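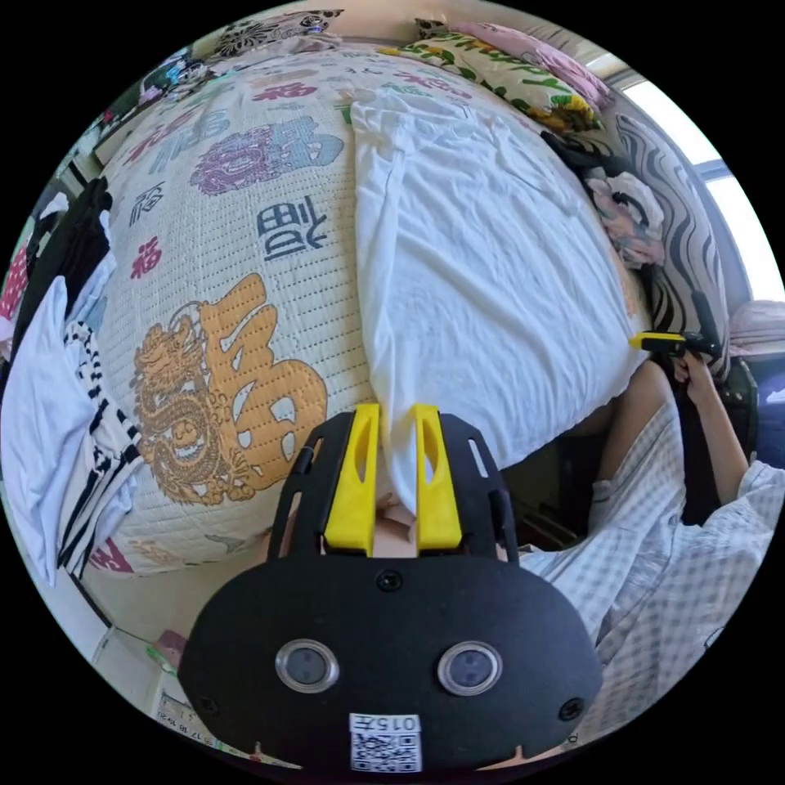 Home | Issues | Articles | Authors | Contact

8 min read

4. Household Goods in Uncontested Divorce Files

4.1 Files reviewed

We read 400 closed divorce files from the Drutton and Nillow family courts. All were uncontested, and all included a signed settlement agreement. Files in which the agreement had been replaced by a later court order were left out. In each agreement we looked for any clause dealing with household goods, by which we mean furniture, kitchen items, bedding, clothing and small appliances. Cars, jewelry and collections were treated separately and are covered in Section 5.

4.2 Types of clause

The clauses fell into two groups. The first we call general clauses. A typical general clause says that each spouse keeps the items now in his or her possession and gives up any claim to the rest. The second group we call list clauses, where the agreement names items and states who receives each one. Some lists ran to several pages and went room by room. Others named only a sofa and a washing machine and left everything else to a general clause at the end; we coded these as lists.

General clauses were used in 60 percent of the files. List clauses were used in 20 percent. The remaining agreements did not mention household goods at all, even where both spouses had reported them on their financial statements.

Figure 3. Clothing and bed linen, the goods least often named in list clauses. A white garment is laid out across a bed, with a fold of the cloth held between two yellow gripper fingers.

4.3 Stated values

Few agreements put a dollar value on household goods. Where a value was given, it was nearly always a single total for the whole home, and it was usually a round number. The figure of $2000 came up more than any other. We found no receipts or appraisals attached to support it. The Drutton court form has a box for the total value of "furniture and furnishings," and it is likely that couples filled in the box because it was there. The Nillow form has no such box, and values were rarer in those files.

4.4 Later disputes

We then checked each file for motions filed after the final judgment. Motions over household goods were few, and most came from files with a general clause. The usual complaint was that one spouse had moved out before the agreement was signed and had left belongings behind. Under the wording of the clause, those belongings were in the possession of the other spouse on the signing date — a result the spouse who left said was never intended.

Agreements that set a pickup date did better on this point. The model agreement published by the Tristbridge legal aid office includes one, along with a line stating that personal clothing and papers belong to the spouse who used them, wherever they are kept. We found no later motions over goods in the files that used the Tristbridge wording, though there were too few of them to support a firm conclusion.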